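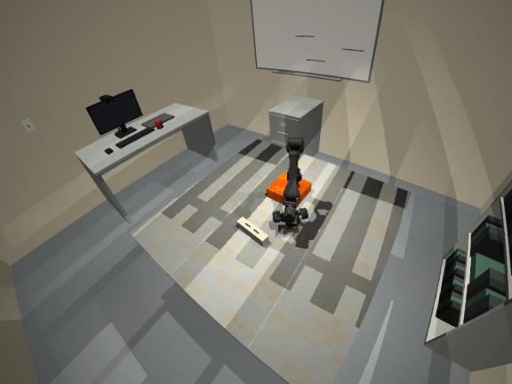
Teaching a robot when to give up on a plan has eaten most of my summer, and I finally have something worth putting in the newsletter. The short version is that we've been letting the robot practice in made-up rooms, thousands of times over, and asking it to guess before each move how likely that move is to work. The little office is the room I've spent the most time in. There's a desk with a monitor and a red cup, a filing cabinet, a whiteboard, and a rug with a pattern so busy that it gave me a headache by the second week. The cream block lying on that rug is what the robot has to go and get. Simple enough, right? Drive over, reach down, pick up, carry it to wherever the instruction says. My six-year-old could do it between bites of cereal.

So why so much trouble over one block? Well, our old setup (the one Gyula Bognár wrote about in the July issue) made a full plan at the start and then stuck to it like a man who refuses to ask for directions. If the block got bumped on the first try and slid a couple of inches, the arm would still go down exactly where the block used to be. Then it would close on nothing, lift nothing, and carry nothing across the room very carefully. I have watched that more times than I care to admit.

What we do now is called Pledeo, which was Busisiwe Zwane's name for it and which I've stopped asking her to explain. Before every move, a small network looks at what the robot sees and gives a score from 0 to 100. A high score means go ahead. A low score means stop, back off a little, look again and make a fresh plan. All the clever stuff is in where you put the cutoff. Set it too high and the robot dithers. It rolls forward, rolls back, peers at the block, rolls forward again, and you start yelling at your screen. Set it too low and you've got the old stubborn robot back.

We tried a whole range and settled on 70. With that cutoff, the robot got the block to the right place in 98 percent of test runs in the office, and the old planner got there in 83. I know, I know, 15 points on an easy task in a fake room! Hold the applause. But the part I like is what happened with the failures. With the old planner nearly all of them were the carry-nothing kind, where it thought it was doing great. Now most of the misses are runs where the robot ran out of time still trying, and I'd much rather have a robot that knows it hasn't got the thing.

About that rug. Estrella Xolalpa built the floor patterns, and she picked overlapping strips in white and gray and near-black on purpose, to be mean. A pale block on a pale patch is hard to find the edges of, and shadows make it worse, including the robot's own. In our first batch of training rooms all the floors were plain, and the scores came out lovely and confident. Then we dropped the same network into the rug room and it was just as confident and wrong nearly half the time. It took us a good while to see that it had learned something like "block is wherever the floor isn't floor-colored." Fair enough, that's what we'd taught it!

The fix was dull. We mixed patterned floors in with the plain ones, moved the lights from room to room, and made sure the network saw plenty of its own bad guesses. That last bit mattered most. Ntombi Shabalala had the idea of saving every run where the score was high and the grab failed, and feeding those back in 5 times as often as the ordinary runs. I was doubtful (I thought it would turn the thing into a nervous wreck) and she was right, and she's been very gracious about it, apart from the mug.

Things that still don't work, because you'll ask. The scores are good for picking up and pretty poor for putting down. Setting the block on something with an edge, like a shelf, still goes wrong in ways the network doesn't see coming. We think it's looking too hard at the block and not enough at the place it's headed. Also, two blocks close together confuse it. It'll start toward one, stop to look again, and decide it likes the other one better. That's sort of charming the first time.

And of course all of this is in simulation. Blocks in there never have a sticky corner, and the wheels never catch on a rug that's rucked up at one side. Nana Boateng is setting up the real-world tests at Urkthorpe this fall, and she's warned me that she plans to use a shaggier rug than anything in Estrella's collection. I expect the number to drop. How far it drops is the thing I want to know, and whether the scores drop along with it. If the robot does worse and knows it's doing worse, I'll be happy. If it does worse and keeps telling me 95, we're back to the drawing board and I'll be buying the coffee for a month, per our bet.

One practical note for those of you who asked about trying this on your own setup. You don't need our planner. The scoring part sits on top of whatever you already have, as long as it can stop between moves and start over from where it is. If yours can only run a plan from beginning to end, that's the piece you'd have to change first, and it took me two very grumpy weeks. The training rooms and the score code are on the group's shared drive in the Eredov folder, with a readme that Gyula has tidied up so it makes sense to people who aren't me. Please don't use the folder marked "old," it has the plain floors in it.

I'm giving a longer talk on all this on Sun 28 September, during the open house, with lots of clips of the robot changing its mind. Come by if you can, and bring questions, especially about the putting-down problem. I've got two ideas for it and I'm not in love with either one. If you can't make it, just reply to the newsletter and it'll get to me. I'm slow in the mornings but I do answer.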